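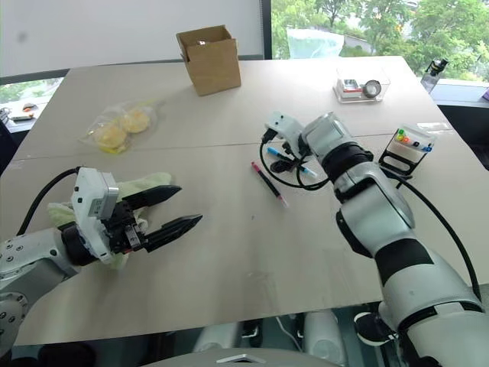 The table, with a yellow-green cloth on it

Review: Standia table by Godoy
By Nayara Lins, 4 February 2018

I bought this table in August and I use it every day, so now I can say something useful. The top is large and pale, between gray and beige, and it has a thin seam across it. Crumbs go into the seam. I clean it with a toothpick, which takes two minutes.

The assembly was not difficult, but the instructions are only drawings and the drawing for the legs is small. One screw was missing. I wrote to the shop, Londosent, and they sent it without any discussion.

Coffee comes off well if you wipe it the same evening. Red pen does not come off -- I tried soap, then alcohol. In the morning the top reflects the window a little and I have to move my chair.

I paid 700 with delivery. The Vuto table I had before was cheaper, but it moved when I was writing. Four stars, and I would buy it again in a darker color.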